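Produce Sorting and Packing Assistant (part-time, fixed term)
Jostby, Leltthorpe site

Hours: 16 per week, over two shifts
Start: October
Length of post: 3 months, with possible extension
Reports to: packing room supervisor

Jostby supplies mixed fruit and vegetable boxes to households and small kitchens in the Leltthorpe and Urley area. We are recruiting for two identical posts in the packing room. The work covers the stage between delivery from growers and the sealing of customer boxes. No driving is involved, and the post carries no telephone or till duties.

Duties

Produce reaches the packing room in mixed bins. The post holder empties each bin on to the bench, separates the contents by type, checks each item and places it in the correct tray. Items that fail the check go to the seconds tray, which is weighed at the end of the shift and entered on the sheet. Packing follows the order list for the round in question. Heavy and hard items go in first, then long items, then soft fruit on top.

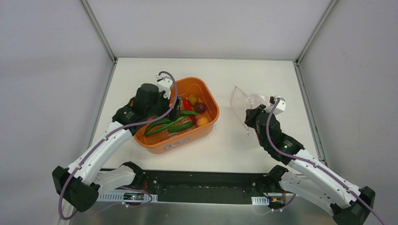
Sorting by type takes more attention than new starters expect, and most errors at the bench are made with green items. A bin may hold long items that are close in colour and differ mainly in thickness and curve, and the post holder must tell a pepper from a cucumber without stopping to ask. With a mix like the one in the orange bin, the peach-like fruit would be lifted out before the long vegetables are moved, as soft skins mark when a firm item is dragged across them. Round fruit is then checked for bruising on all sides, including the side it was resting on. Peppers are checked at the stalk end and along the full length. Any loose wrapping left in the bottom of a bin is removed before the bin goes to the wash.

Other regular tasks:
Washing and drying bins and trays at the end of each shift
Wiping down benches between rounds
Recording shortages and substitutions on the order list
Moving full bins from the cold store to the bench (a trolley is provided)
Folding flat boxes and keeping the bench stocked with liners

Shift pattern

Early shift begins at 6 am, late shift at 1 pm. Both shifts are eight hours and include an unpaid break of 30 minutes. Each post holder works one early and one late shift per week. Swaps between the two posts are allowed if the supervisor is told beforehand.

Requirements

Able to stand for most of a shift and to lift full bins with correct technique
Able to tell apart common fruit and vegetables by sight and touch
Clear handwriting — the sheets are still on paper
Willing to work in a cool room; fleece and gloves are supplied

Previous work in a greengrocer's, market or kitchen is useful but not required. Food hygiene training is given in the first week and is paid. Applicants with an allergy to latex should say so on the form so that other gloves can be ordered.

Selection

Applicants who meet the requirements will be invited to a short bench trial at Leltthorpe. The trial consists of sorting one mixed bin and packing 2 boxes from a printed list. Accuracy is scored and speed is not. Travel costs from Urley are refunded on production of a ticket.

Application forms are available from the site office or by post. Please state on the form which shift you could start on.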